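Print this page | E-mail this page

Household sorting of recyclables

Household sorting is the separation of used packaging from other waste in the home, before collection. In the district of Drenside it covers plastic bottles, paper, card, metal tins and glass. The practice is usually carried out at a kitchen table or worktop, with one or more open bins kept within reach.

History

Separate collection in Drenside began with a trial in the Rosadach quarter, where 200 households were each given 2 bins. The scheme was drawn up by Verena Kälin, then head of the district cleansing office, and was extended in stages to the remaining quarters. By the time of the most recent survey, 2,174 households were taking part. Glass was at first left out and had to be carried to the depot at Trallport.

Containers

A sorting bin for indoor use is generally made of plastic, with thick walls and rounded corners that can be wiped clean. Handles may be moulded into the sides, and some patterns have a lid held by hinges and a latch. Pale colours are common, as they show dirt and encourage regular washing. Bins without a lid are easier to fill but are less suitable for food waste.
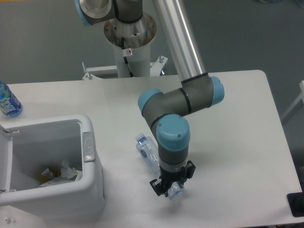 Clear drinks bottles form the largest part of the plastic collected. They are emptied, pressed flat where possible and closed again with the cap, which is accepted together with the bottle. Label bands may be left in place. Wrappers, whether of paper or plastic film, are treated differently from one district to another; in Drenside soiled wrappers go with general waste, and clean paper goes with card.

Terminology

The local word "kingi", recorded by Burgi Widmer in her study of household speech, denotes a small bin kept on a table or shelf. It is now seldom heard outside Rosadach, although it remained in printed collection notices for a further four years after the trial ended.

See also: Bottle deposit; Waste collection in Drenside

Last revised 21 Dec 2019

Contact | Copyright | Back to top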